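Short Film Production Report: "The Toll Clerk"
Film and Media Production, second-year project
Submitted by Clifford Thibodeau

1. Summary of the film

The Toll Clerk is a short drama set in Skurnstead, a made-up river town with one bridge. Kerr, the clerk of the title, collects tolls on the night shift. One evening a driver with no money leaves a sealed letter as payment and promises to come back for it. Kerr keeps the letter in a drawer for years. When the bridge is due to close, Kerr has to decide whether to open it. We never show what the letter says.

I wrote and directed the film. Shirley Tremblay was the producer and also recorded the sound. The camera and editing work was shared among the rest of the group.

2. Development

The first draft of the script ran to 40 pages, which was far too long for a short. It had a subplot with Kerr's brother and a court scene. Both were cut in the second draft. The brother is still mentioned once, in the phone call, and I left that in because it explains why Kerr took the night shift.

The main problem with the early drafts was that Kerr talked too much. Our instructor marked every line that told the audience something they could already see, and most of the first act was marked. In the final draft Kerr doesn't speak until the driver has left.

We planned the film as three parts: the night of the letter, the years in between, and the last shift. The middle part has no dialogue. It is made up of short shots of cars, hands and coins, with the radio running underneath.

3. Locations and props

The bridge scenes were shot on the service road at Trerton, where there is a disused gatehouse with a window on the correct side. Everything in Kerr's home was shot indoors over one weekend. 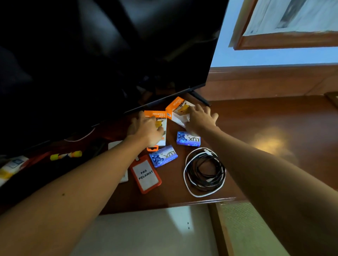

Figure 1. Hands on the desk, with boxed chargers and soap.

The letter was the only prop that had to match from scene to scene. We made 2 copies, one clean and one aged with tea. The aged copy dried with a crease across the front that the clean one didn't have, so we folded the clean one to match. In the edit there is one shot where the crease is on the wrong side. I decided to keep it because the acting was better than in the other takes.

4. Shooting

We shot on four nights in April. The call time was 7 p.m. and we had to leave the gatehouse by midnight. On the first night we lost an hour to a generator that would not start, and only got the wide shots. After that we shot the close-ups first and did the wide shots with whatever time was left.

The driver's car had to stop at the same mark each time. We used a sandbag at the edge of the road, which worked until it was moved for a tracking shot and put back in the wrong place. Three takes have the car too far forward. They were not used.

The light inside the gatehouse came from one battery lamp bounced off the ceiling. It gave a flat look that I didn't like at the time but that fits the last shift quite well.

5. Sound

Most of the dialogue was recorded on location. The river is louder than we expected, and on the second night it covered the end of the driver's speech. We recorded those lines again indoors and laid river noise under the whole scene so the change could not be heard.

6. Test screening

The rough cut was 30 minutes long. We showed it to two other project groups on a Friday afternoon and asked for written comments on the ending.

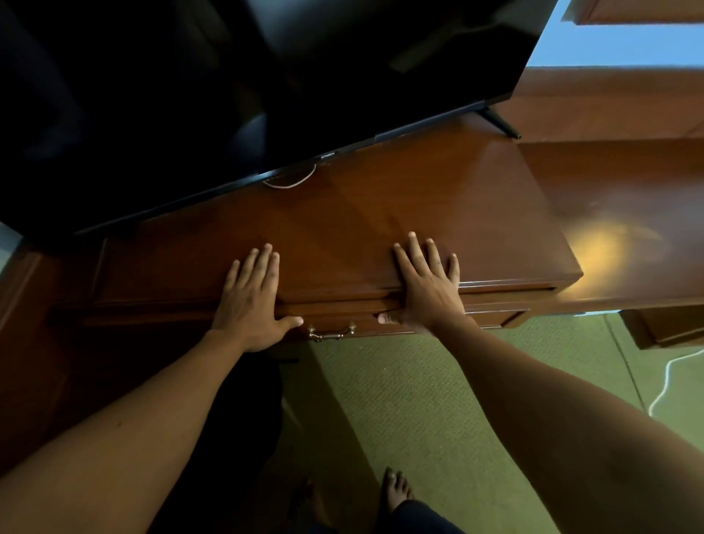 Prullent wrote that the letter should stay closed, but that Kerr needs to hold it longer before putting it back, or the choice looks like forgetting. The same comment said the radio in the middle part was doing too much of the work, and that the weather reports alone would be enough to show the years passing.

I agreed with both points. We had a longer take of the letter shot and used it. The news items on the radio were taken out and only the weather was kept. Some viewers also found the phone call confusing, so it was moved to come before the driver arrives.

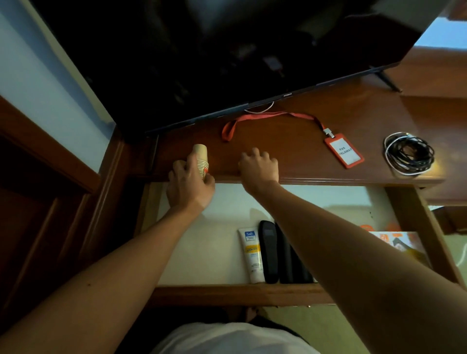
Figure 2. Paper cups on the desk, television behind.

7. Final cut

The final cut has 60 shots. The opening is shorter than in the rough cut and the last shift is slightly longer. We did a simple color grade, with the last part a little warmer than the rest. The titles are white on black.

8. What I would change

I would visit the main location at night before shooting. We had only seen the gatehouse in daylight and had not thought about the river or the lack of power. I would also keep written continuity notes from the first night, as ours begin on the second.

The script still has one scene that I don't think works, where Kerr counts the coins twice. Shirley wanted to drop it and I kept it in. Seeing the finished film, I think she was right.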